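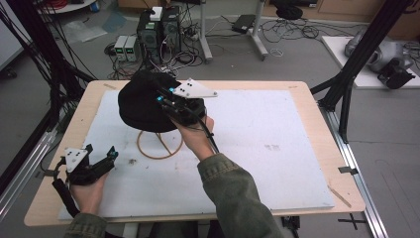
Page last changed: October 30, 2018

Search this site
Enter keywords
Go

I want to say something in favor of the slow train, and I know how that sounds. Every travel page you open these days has somebody on it telling you to slow down and smell the bakery. I'm not selling a lifestyle. I just think that when you go somewhere new, the cheap local train is usually a better way to meet the place than the fast one, and I got into such a long argument about it over dinner in July that I decided to write my side down.

The argument was with my friend Noeline Fairweather, and it was over the trip from Treloar up to Punoveck. If you haven't been, there are two ways to do it. The express takes 2 hours and has a snack car and seats that tip back. The local takes most of the day, stops at 14 stations, and has windows you can still open if you're willing to lean on them. Noeline took the express. I took the local. We met up that evening outside the station in Punoveck and she had already had a nap, a shower and a plate of dumplings, and I had soot or something on my chin. So I'll admit she had a pretty strong opening position!

Her case goes like this. You only get so many days off. If you fly all that way to see Punoveck – the old walls, the river steps, the market under the arches – then every hour you spend sitting on a train is an hour stolen from the thing you came for. She had a whole extra afternoon there and I can't say she wasted it. She walked the walls when the light was good. I walked them the next morning in drizzle with a school group in front of me singing the same song over and over (I still have it in my head, and I don't know a word of the language).

But I don't agree that the train was time stolen. I remember more of that train than I do of the walls, if you want the truth. Past Kollside the line goes along the side of the valley and the train drops to a crawl, and people just start talking to each other. A woman across from me had a bag of plums on her lap and handed them out without asking if anybody wanted one. Two old men were playing cards on a suitcase, and when one of them got off he gave his hand of cards to the kid next to him and the game went on. The kid lost. I had been in the country two days by then, and those were the first people I'd had anything to do with who weren't handing me a key or a bill.

You don't get that on the express. I've taken plenty of them, in plenty of countries, and they're all the same room. Same gray seats, same little fold-down table, everybody with headphones in. I could wake up on one and not be able to tell you what continent I was on. I like them fine when I need to get to an airport. I just don't count them as having been anywhere.

And then there's the stopping. At every station you get a few minutes of somebody's real town. There was a man watering the platform flowers with a coffee pot. There was a station dog who got on, walked the length of the car, and got off again by the far door, and not one person looked up, so I guess he does it every day. At Meltix we sat for 20 minutes waiting for another train to pass, and most of the car climbed down and bought corn from a lady with a steel drum and a fire under it. I burned my fingers and my tongue. It was the best thing I ate on the whole trip, and yes, that includes the dumplings, which Noeline made me go back for.

I should be fair here. The local isn't charming for the whole ride. Somewhere after lunch I got badly bored. My book was in the bag on the top rack under three other people's bags. The bathroom was a situation. If you have small kids with you, or a bad back, or one weekend and that's your lot, take the express and don't let anyone like me make you feel guilty for it. I once did an all-night local with a fever and I'd have paid anything I owned for a seat that tipped back.

What bugs me is that the fast option has become the only one anybody tells you about. The lady at the ticket window in Treloar didn't want to sell me the local. She turned her screen around to show me the express, then pointed at her watch, then at me, like maybe I hadn't understood how time works. My ticket cost 12 of the local coins, which was less than the sandwich I bought to go with it. My guidebook gives the slow line one sentence, and the sentence is a warning. I'm a little afraid that if visitors never ride these trains, and the people who live there keep buying cars, one year I'll go back and the line will be a bike path. A nice one, probably, with signs telling you about the railroad.

Noeline says I'm romantic about it because I only had to do it once, and the people on that train with their shopping would swap with her in a second. She may be right. The plum lady did ask me – with a lot of hand signs – why on earth I wasn't on the other train, and I didn't have a good answer for her. I pointed out the window. She looked out the window, shrugged, and gave me another plum.

We're going again next summer and we've struck a deal. Express up, local back. Noeline is bringing a cushion.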